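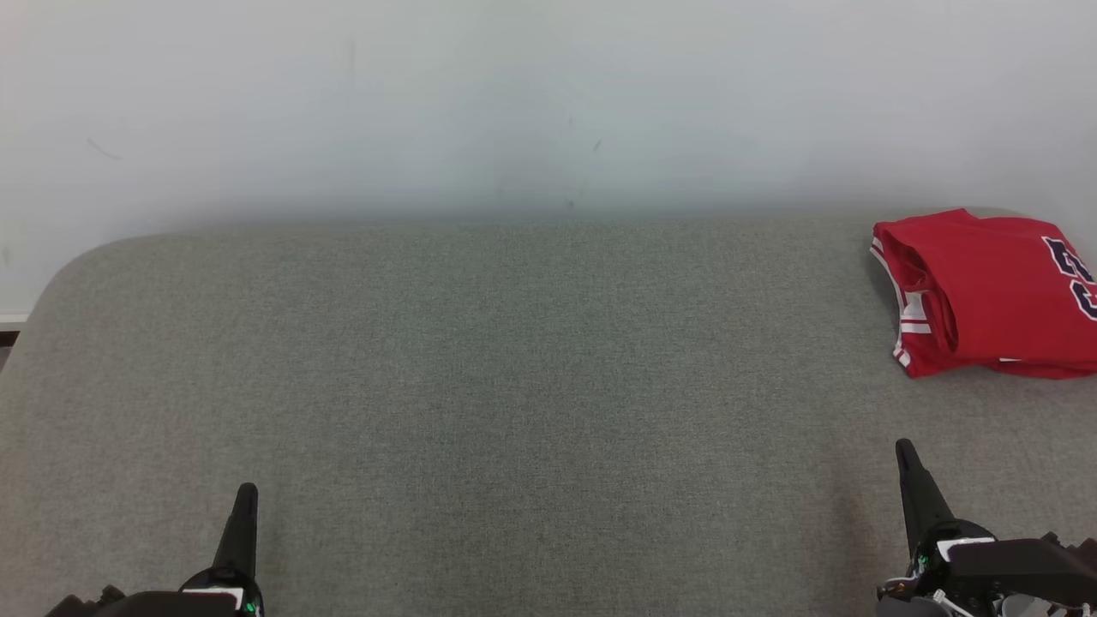 8th July and I finally have enough to say about the laundry-folding build that a thread makes sense. Get a drink, I tend to go on a bit. 1/

For anyone new: I've been putting together a two-armed folding robot in my share of the Brurkwood workshop (one bench, two shelves, and a pegboard I lost control of in the spring). The whole thing is called Stusus. It was a typo in the name of a folder and by the time I noticed, it was in every script I had. 2/

The goal is small. I want it to take a shirt that's already flat and fold it in thirds, then in half, and put it to one side. No picking out of a heap, no socks. Socks can wait until I'm a better person. 3/

Biggest change this month is the table. I had been working on a bare melamine top and thin cloth just skated away every time a finger touched it. Gray fabric over the top fixed most of that -- there's enough drag that a sleeve stays where you leave it, and the fingertips have a bit of give underneath when they come down too low. Which they do. Often. 4/

Getting the fabric on took a whole evening, mind you. I pulled it too tight the first time and it had a ripple running corner to corner that the depth estimate read as a very long, very thin garment. Off it came, steamed it, started over, stapled from the middle of each side outward. Much happier. 5/

Fingers next! These are the fourth shape I've printed. The first ones were flat paddles, fine for a towel and hopeless for a single layer of anything. The tapered ones slide under a hem so much more kindly, and rounding off the tips stopped them snagging on mesh. If you only copy one thing from this build, copy the tips. 6/

The arms are from a Brandeo kit I bought secondhand with one shoulder joint missing, so the right shoulder is my own bracket and a replacement servo. It sits a hair higher than the left at rest. I've corrected for it in software and I try not to look at it too hard. 7/

Green light on each gripper means the board has power and has heard from the computer in the last half second. I cannot tell you how much time those two little lights have saved me. Before them I spent a full afternoon tuning a grasp on an arm that wasn't listening to a word I said. 8/

Wiring is the part I'm least proud of. The right wrist has connectors sitting out where a sleeve can catch them, and I've got a cover half drawn that I keep not finishing. It's next on the list, right after the thing that's always next on the list. 9/

Numbers, for those who like them. I've logged 108 folding attempts since the new fingers went on, and 85 ended in something I'd be willing to put in a drawer. Most of the bad ones were the second fold, where the near arm lets go a moment before the far arm has finished. 10/

Sports jerseys are my favorite test piece, by the way. Slippery, a bit heavy where the numerals are, and the trim gives the vision side a nice strong edge to find. A plain tee is easier to grip and harder to see. I switch between the two so that I don't fool myself. 11/

Speaking of vision, I'm using the Rezende edge finder, trained on almost 4,000 pictures of my own clothes, which my family found very funny until they saw me ironing an old beach towel for it. It's good on red, fair on gray, and a little dreamy about anything navy. 12/

Speed, since somebody always asks: 30 seconds a shirt on a good run. I can do it in five. I'm aware. 13/

Coming up is the wrist cover, then a slower release on that second fold, then long sleeves. If you've built something similar and found a decent way to feel whether you're holding one layer or two, please tell me, I've tried motor current and it's mostly noise at this weight. 14/

I'll put the finger files up once I've cleaned out the bits that only make sense to me. Thanks for reading all the way down here, you're very kind! 15/15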